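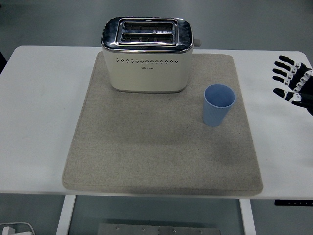
Photo: Nuala Foley

Opinion
By Atif Swati
Jul 8, 2024

Open days at robotics firms should publish their failure counts. I have held this view for a while, and a visit to the Borent workshop last week hardened it.

The program was ordinary. Visitors were split into groups, given a badge and walked past three benches. The second bench was the one people stayed at: a white table, a felt mat, a two-slot toaster, a light blue ribbed cup, and a black hand with white joint sections coming in from the right. The task was to pick up the cup and set it down on the other side of the toaster. The hand is a Drellano unit. The control software, which Borent calls Oprea, is its own.

Dymphna Noonan, who runs the test group, gave the talk. She was precise about the hardware and the control loop. She explained that the arm pauses short of the object while the software settles on a grasp, and that the pause is set by a confidence threshold the operator can change. My group saw the cup moved correctly, and then saw it moved correctly again. People clapped, and we went on to the third bench.

Two successful runs tell a visitor very little. A system that works half the time will produce two in a row on one visit in four. A system that works nine times in ten will do it on roughly four visits in five. From the floor these two machines can look the same, and the gap between them decides whether anyone could put one in a kitchen, a care home or a packing line.

I asked Noonan for the longer record. To her credit, she had it. Over the current test series the cell had logged 405 attempts at the cup task, of which 183 ended with the cup upright in the target area. That is a success rate of 45 percent. She also had the failures sorted by cause. The largest group was contact with the toaster during the transfer. The next was a grip placed too high on the cup, so that it tilted on release. Both are well-understood problems, and the second is partly a matter of the object: a light, tapered cup gives the fingers less to work with than a straight one.

None of this was on the wall. The wall had a poster with the Oprea logo and the phrase "household ready."

Deirdre Keane, who handles visits for Borent, put the case against me over coffee. Her argument was that a raw percentage misleads a general audience. The test series includes deliberate hard cases, such as the cup placed close to the toaster, and an early software build that was later replaced. Print 45 percent on a card and people will read it as a grade. She would prefer to show the machine and let visitors ask.

I accept the first half of that. A single figure with no conditions attached is poor reporting. The remedy is to attach the conditions: how many attempts, what layout, which build, whether a person reset the objects between runs. All of it fits on one sheet of paper. As for letting visitors ask, my group had eight people in it and I was the only one who did. The others had no reason to know that the number existed.

There is also the matter of layout. A toaster and a cup on a mat is a reasonable bench test. The mat limits sliding and the clear space in front leaves room to approach. A real counter has a cord, crumbs, a wall behind it and a second cup. Gráinne Ní Chonaill at Avix, which buys arms of this type for its own trials, told me her team now repeats every vendor demonstration on a cluttered surface before discussing price. Vendors could save her the trouble by running one cluttered layout themselves, in public, and letting it fail where it fails.

Borent has another open day planned for the fall. Noonan said she would be willing to put the log on a screen beside the bench. Keane said it would need to be discussed. I would go back to see it.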